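Section 4: Setting Up Your Drodness Drip Timer

Okay, you've got the box open and the hose bib is clear. I've put in more of these than I care to admit, so I'll tell you how I do it, and where I've gone wrong.

Before you start: turn the water off at the spigot and squeeze whatever nozzle is on the end of the hose until it stops dribbling. I once skipped this and got a sleeve full of cold water in October. Not fun!

1. Pop the battery door on the back and put in two fresh AAs. Rechargeables will run it, but the low battery light comes on way too early with them.

2. Close the door and push until you hear the click. If there's no click, the gray seal is probably folded over on itself. Take it out, flatten it with your thumb and try again.

3. Drop the mesh washer into the inlet, dome side up.

4. Thread the timer onto the spigot by hand. Go slow, it's a plastic collar and it'll cross-thread if you look at it wrong.

CAUTION: No wrench, please. Hand tight plus a little grunt is plenty. I cracked a collar on my very first one and had to wait 26 days for a new one from Nindmont.

5. Screw the pressure reducer onto the outlet (arrow pointing down, toward the garden), then the tubing adapter onto that.

6. Open the spigot all the way and look for drips at each joint. A slow bead at the collar usually means the washer is sitting crooked.

Now the programming, which is the part people write to me about.

7. Hold SET until the clock blinks. Use the plus and minus buttons to get the time right, then tap SET again.

8. Pick your start time. I like early morning, before the sun gets to the beds.

9. Pick how long it runs. For tomatoes I use 30 minutes every other day, and less for herbs (mine sulk if they get too much).

10. Turn the dial to AUTO. If you leave it on SET it will sit there all week doing nothing, and you'll come home from vacation to a very sad garden. Ask me how I know.

NOTE: The timer forgets everything when the batteries come out. Write your settings on a piece of tape and stick it inside the door.

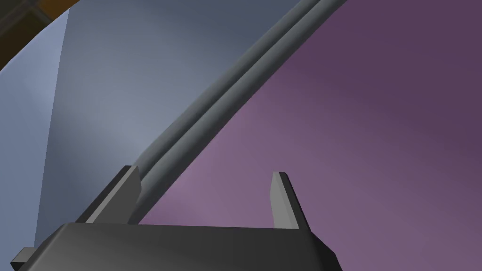
If the display shows E2, the valve is stuck partway. Turn the dial to OFF, count to ten, then go back to AUTO. Two or three rounds of that usually frees it up. If you're on well water you may see E2 more often from grit, so rinse the mesh washer once a month and you should be fine.

Before the first hard freeze, take the whole thing off, shake the water out and bring it indoors. Mine spends the winter in a shoebox next to the seed packets.

Next up is Section 5, laying out the tubing. Get your hole punch ready!

Comments (3)

tomatolady127: The folded seal!! Three evenings I fought with that door. Thank you.

backporch_beans: Does this work with a rain barrel? I don't have much pressure.

Reply from author: Sorry, no, the valve needs house pressure to close. Look for a gravity-fed one.

Last updated 10/1/25 | Contact | © Danel Garden Guides | Back to top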